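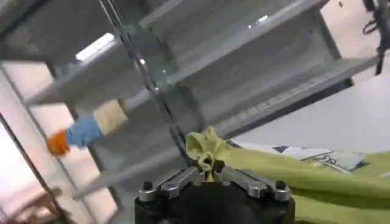

What should a household do with a cleaning cloth once it has wiped something up? Rinse it, wring it out, shake it open and hang it where air can reach both sides.

It sounds too small to argue about, but I have argued about it in three apartments and one office kitchen, and I have lost in all of them. People who would never leave a towel in a heap on the bathroom floor will leave a cloth in a heap by the sink for a week. Then they smell it, throw it out and open a new pack.

I think this is a bad habit, and I think stores have helped it along. When I moved to Atness, the hardware store on Kallgate sold cloths one at a time, folded, next to the brushes. Now they come in packs so thick you can't close a drawer on them. A person with that many cloths has no reason to look after one. The yellow-green kind is the worst for this in my experience, only because it is the kind everybody seems to buy for everything. The same color does the stove, the bike and the bathroom floor, and after a month you can't tell which did what.

My own rule is one color per room. I keep yellow-green for dusting and dry shelves, and I don't let it near grease. Metal shelving is what I use in the storage room, and it needs a dry cloth more often than people expect. Dust settles on the flat boards and you don't notice until you lift a box. A damp cloth smears it into the corners, where it dries into a gray line that takes real scrubbing to get off.

I also think cloths should be folded before use. Fold it in half and in half again and you have several clean faces to work through. Bunch it up in your fist and you get one dirty lump and a lot of fabric trailing behind, knocking over whatever is on the shelf. My sister-in-law says life is too short to fold a rag. She spends longer than I do cleaning the same kitchen.

The usual objection is that cloths are cheap. They are. I paid very little for the last ones I bought, a Kuston set, and some of those are going into their fourth year. The price was never my complaint. A sour cloth makes the counter worse than it was before you wiped it, and a cheap sour cloth does that as well as an expensive one.

Washing is simple enough. Warm water, a little detergent, no fabric softener – softener leaves a coating and the cloth stops picking anything up. Keep them away from bath towels or they will come out covered in lint. I hang mine on a rail inside the closet door. In May I moved the rail lower so the kids could reach it, and they do use it, though mostly for socks.

16 Jun 2019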